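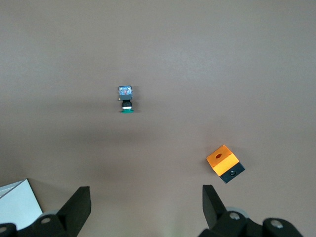 Malachy Geraghty는 초고를 읽고 나서, 누름버튼을 손가락이 닿는 면만으로 설명하는 한 이 부품의 절반은 영영 빠져 있게 된다고 적어 보냈다. 조작반 앞에 선 사람이 보는 것은 색깔 있는 원 하나뿐이지만 그 뒤에는 접점과 단자, 패널을 붙잡는 체결부가 줄줄이 이어져 있고, 정비하는 사람의 하루는 대부분 그 뒤쪽에서 흘러간다는 것이다. 우리는 이 지적을 아주 반갑게 받아들였고, 이 절의 순서를 통째로 뒤집었다. 처음에는 버튼의 색과 크기에서 출발하여 안쪽으로 들어갔으나, 지금은 접점부에서 시작하여 앞면으로 나온다.

3.2 스위치 본체와 함체: 뒤에서 앞으로 읽기

그림 2. 누름버튼 스위치 부품(왼쪽)과 주황·검정 두 색의 함체(오른쪽).

누름버튼 스위치는 작은 부품치고 놀랄 만큼 층이 많다. 그림 2의 왼쪽 부품에서는 그 층이 위아래로 차례차례 드러난다. 네모난 투명 하우징 안으로 금속 접점이 들여다보이고, 짧은 짙은 회색 구간을 지나면 홈이 진 검은 칼라가 이어지며, 녹색 부분이 맨 아래에서 바닥에 닿아 있다. 옆모습만으로 층의 경계를 이만큼 짚을 수 있는 부품은 흔하지 않다. 투명한 하우징은 특히 고마운 존재다. 접점부가 불투명한 덮개 안에 들어 있는 제품을 조사할 때 우리는 도면과 분해품을 번갈아 들여다보아야 했는데, 투명한 쪽은 손에 들고 돌려 보기만 해도 이야기가 시작된다!

본 연구에서는 이러한 층을 접점부, 몸통부, 체결부, 조작부의 네 구간으로 나누어 불렀다. 접점부는 전기적 연결이 일어나는 구간이고, 몸통부는 접점부와 패널 사이의 거리를 만드는 구간이다. 체결부에는 너트, 칼라, 패킹처럼 패널을 사이에 두고 조이거나 받치는 것을 모두 넣었다. 조작부는 사람이 누르는 면과 그 테두리를 가리킨다. 구간의 이름은 제조사마다 다르며 현장에서 부르는 말은 더더욱 다르다. Lillier 공장의 정비일지에는 체결부가 '목'으로, 접점부가 '엉덩이'로 적혀 있다. 표준 용어로 옮겨 적는 과정에서 이 이름들을 지워 버리기가 몹시 아까워, 부록의 대조표에는 원래 표기를 그대로 남겨 두었다. '목이 헐거움'이라는 네 마디 남짓한 기록 하나가 고장의 위치와 손끝의 감각을 한꺼번에 전해 주기 때문이다.

분석에는 Lillier의 정비일지에서 누름버튼이 언급된 3,516건을 사용하였다. 한 건은 일지의 한 줄에 해당하며, 같은 부품이 여러 번 등장하면 각각 별개의 건으로 보았다. 일지의 마지막 항목은 2020년 9월 22일에 작성되었다. 분류 작업에서 가장 즐거웠던 부분은 색에 관한 기록이었다. 녹색과 적색은 대체로 기동과 정지에 대응하였지만, 일지를 쓴 사람들은 기능보다 색을 먼저 적는 일이 많았다. '기동 버튼 교체'보다 '녹색 교체'가 훨씬 자연스러운 말이었던 셈이다. 다만 '녹색'이라고만 적힌 줄에서는 캡을 갈았는지 스위치 전체를 갈았는지 알 수 없는 경우가 있었고, 그런 줄은 조작부와 미상 가운데 미상으로 넣었다.

스위치 하나만으로는 조작반이 되지 못한다. 함체를 함께 다루어야 하는 까닭이 여기에 있다. 그림 2의 오른쪽에 놓인 함체는 밝은 주황색 부분이 몸체의 큰 쪽을 차지하고 한쪽 끝에 검은 베이스가 붙은 직사각형 상자이다. 주황색 면에는 작은 타원형으로 보이는 구멍이 나 있는데 버튼을 다는 자리일 가능성이 높다. 검은 쪽의 둥글게 파인 구멍은 전선 인입구일 수도, 나사 자리일 수도 있어 본문에서는 용도를 정하지 않고 '원형 개구'로만 부른다. 사소해 보여도 이런 구분은 뒤의 분석에서 꽤 큰 차이를 낳는다. 전선이 지나가는 구멍은 밀봉의 문제와 이어지고, 나사가 들어가는 구멍은 개폐와 고정의 문제와 이어지므로 일지에서 찾아야 할 낱말부터 달라진다.

함체 자료는 Gutbridge 보관고의 소장품 107점에서 얻었다. 이 소장품은 철거된 조작반에서 떼어 낸 것이 대부분이고, 상자째 보관되어 한 번도 설치되지 않은 것도 섞여 있다. 우리는 각 함체에 대하여 외곽 치수, 개구의 위치, 분할면의 방향, 색의 배분을 기록하였다. 색의 배분이란 서로 다른 색이 어느 면에서 만나는지를 뜻한다. 처음에는 부수적인 항목으로 넣었는데 작업을 할수록 재미가 붙어 결국 독립된 변수가 되었다. 두 색의 함체에서 색의 경계가 분할면과 일치하면, 어디를 열어야 하는지를 색이 먼저 알려 준다. 장갑을 낀 채 어두운 설비 뒤편에서 작업하는 사람에게 이보다 친절한 안내가 또 있을까. 반대로 경계가 분할면과 어긋난 함체도 있었고, 그런 것에서는 틈을 잘못 짚은 듯한 긁힌 자국을 모서리 곳곳에서 볼 수 있었다.

색과 분할면의 관계를 처음 다룬 것은 Lim의 현장 보고이다. Lim은 덮개와 바닥판의 색을 달리한 함체가 점검 시간을 줄인다고 보았으나, 비교 대상이 한 공장에 한정되어 있어 색의 효과와 작업자의 숙련을 떼어 내지 못하였다. 우리의 소장품 조사도 시간을 직접 재지는 않았으므로 이 문제를 풀어 주지는 못한다. 그래도 긁힌 자국의 위치라는 전혀 다른 종류의 흔적을 보탤 수 있었다는 점은 무척 기쁘다. 자국의 판정은 두 저자가 따로 한 뒤 맞추어 보았고, 의견이 갈린 함체는 다시 꺼내어 비스듬한 빛 아래에서 살폈다.

스위치와 함체의 치수를 맞추어 보는 작업에는 Itside 목록을 참조하였다. 이 목록은 항목마다 패널 구멍의 지름과 패널 뒤쪽에 필요한 깊이를 따로 적고 있어 우리의 네 구간과 궁합이 아주 좋다. 목록에서 누름버튼과 함체에 관한 400개 항목을 골라, 앞면 치수만으로 짝을 지었을 때와 뒤쪽 깊이까지 고려하여 짝을 지었을 때를 비교하였다. 앞면만 보면 잘 맞는 짝이라도 접점부가 함체 바닥에 닿거나 전선을 구부릴 여유가 모자라는 경우가 있었다. 구멍에 쏙 들어가는 순간의 만족감은 누구나 알 것이다. 그런데 뚜껑이 닫히지 않는다. 일지에서 '안 닫힘'이라는 표현이 스위치 교체 직후의 줄에 나타나는 것도 같은 맥락에서 읽을 수 있다.

Nele Bauerfeind는 검토 의견에서 깊이를 하나의 값으로 다루지 말 것을 권하였다. 접점부를 덧붙이면 전체 길이가 달라지고, 단자에 꽂는 전선의 방향에 따라서도 필요한 공간이 달라진다는 것이다. 이 의견에 따라 깊이를 본체 길이와 배선 여유로 나누었고, 목록에 배선 여유가 없는 항목은 본체 길이만 비교하였다. 두 값을 합쳐 놓았을 때는 보이지 않던 무리가 나누자마자 또렷하게 떠올라서, 연구실에서 한참 동안 도표를 들여다보며 떠들었던 기억이 난다.

한 가지 덧붙일 것은 부품을 놓아 두는 자세이다. 낱개 상태의 스위치는 조작부를 아래로 두고 세우는 경우와 옆으로 눕히는 경우가 있는데, 세워 두면 접점부가 위로 올라와 단자를 살피기 좋고 눕히면 체결부의 홈과 테두리를 따라 읽기 좋다. 치수 기록은 눕힌 자세로 통일하였다. 함체는 분할면이 옆에서 보이도록 놓고 긴 변부터 재었으며, 개구의 중심은 가장 가까운 두 모서리에서의 거리로 적었다. 2월에 시행한 예비 측정에서는 함체의 위아래를 정하지 않은 탓에 개구의 위치가 뒤집혀 기록된 것이 있어 모두 다시 재었다. 이후의 절에서 쓰는 '위'는 조작면에 붙은 글자나 설치 흔적으로 방향을 알 수 있는 함체에만 적용되며, 방향을 알 수 없는 함체는 3.3절의 위치 비교에서 제외하였다.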